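Pale patch and sticky feel on a light wood tabletop — refinish or leave it?

Posted in Furniture & Finishes 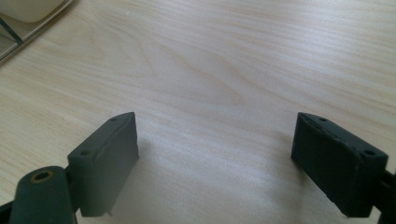
The table is a Flukby, bought secondhand in July from a couple who were moving. The top is a light, blond wood with a lot of wavy grain in it. I have no paperwork, so I can't say for sure whether it's solid or veneer, and I don't know what finish is on it. It has a slight gloss.

I have two problems with it. The first is that one part of the top feels a little tacky under my forearm, mostly in the evening after I've been sitting there a while. It doesn't leave anything on my sleeve, but paper sticks to it slightly. The second is a cloudy mark at the far end, on the window side, where the last owners kept a plant. It's a ring with a hazy middle. I can't feel it with a fingernail.

What I have done so far:

Wiped it with a damp cloth and dish soap, twice. The tackiness went away for a day and came back.

Wiped it with white vinegar and water. No change.

Tried a spray polish that was under the sink. That made it look better for an evening and then I think it made the tacky part worse.

My neighbor says to sand the whole thing back and oil it. I have a sander and some 600 grit paper left over from another job, but I've read that if it's veneer I could go right through it. The table gets used every day, for meals and as a desk, so I can't have it out of action for two weeks. I'd also like to keep the color. Most of the oiled tables I've seen are a good bit more yellow than this one.

Is there a way to find out what the finish is before I buy anything? And is the tacky part dirt or is the finish going bad?

Nadja Zürcher
Saturday, August 24, 2019

Tove Stougaard

Don't sand it yet. Find out what you've got first.

Veneer or solid: get under the table with a flashlight and look at the edge and the underside. On a solid top the grain you see on the surface carries over the end and shows up again underneath, in roughly the same boards. With veneer the edge is usually a separate strip with a fine line where it meets the top, and the underside has a different pattern or a different wood altogether. If there are screw holes for the legs, look down one of those. You may see layers, or a core that looks like pressed chips.

Finish: pick a place that doesn't show. The inside of an apron or the underside near the edge is good if it was finished there too, but often the underside got less finish than the top, so a corner of the top is a better test if you can stand it. Put a drop of water on it and wait ten minutes. If it soaks in and darkens the wood, you have oil, wax or very little left of anything. If it sits there as a bead, you have a film finish or a good coat of wax. Next, dab on a little denatured alcohol with a cotton swab. Shellac goes soft and sticky almost right away. If nothing happens, try lacquer thinner on a second swab. Lacquer will soften, and polyurethane mostly won't. Open a window for that one and keep it away from the stove.

The tacky part. Where arms and hands rest, skin oil gets into the finish over the years, and some finishes go soft from it. Soap takes off the top of it and then more works its way up, so getting a day out of it fits with what you describe. But polish buildup feels the same, and you have at least one layer of that on there now. I would go over the whole top with mineral spirits on a white cotton rag, turning the rag often. Mineral spirits takes off wax and oily polish and won't hurt a cured film finish. It may take several passes. If the rags come away yellow or gray, keep going until they come away clean. Let it dry overnight and then feel it again. If it's still tacky after that, the finish itself is soft and will have to come off in that area at least.

Lay the used rags out flat outdoors until they are dry. Don't ball them up in the trash.

The cloudy ring is most likely moisture in the finish if it looks white. If it were dark, it would be down in the wood and harder to fix. Try a hair dryer on low, kept moving, for a few minutes at a time. If it gets fainter, carry on. If nothing changes after three tries, stop there.

If you do end up refinishing, use a clear water-based polyurethane. Oil and oil-based poly will both warm up the color, and you said you don't want that. And 600 is much too fine for taking a finish off. It's useful between coats.

gluepot_809

Mayonnaise on the ring, leave it overnight. Works on my mom's table every time. Wipe it off in the morning.

Rezaei

I'd agree with most of what Tove said, with a couple of additions.

Before the mineral spirits, check whether the spray polish had silicone in it. The can may say so or it may not. Silicone doesn't hurt the table, but if you put a new coat on later it can make the finish pull away in little craters. If you think there was some, do the mineral spirits cleaning, then a thin coat of dewaxed shellac before the water-based poly. I skipped that on a Grallia sideboard and had to strip it and start over.

On time: you don't need two weeks. With water-based poly I put on three thin coats in one day and had light use out of the table two days later. I kept hot dishes and the tablecloth off it for about 9 days. You could eat somewhere else for a weekend and be mostly fine.

Look at the top with a lamp held low at one side before you decide anything. Straight overhead light or a bright window washes out a pale wood like that and you miss scratches and dull spots. With the light low, a worn area shows up as a different sheen from the rest. If the sheen is even everywhere except the ring, I would clean it and leave the finish alone.

I wouldn't use the mayonnaise. It's oil doing the work, and you're trying to get oil off.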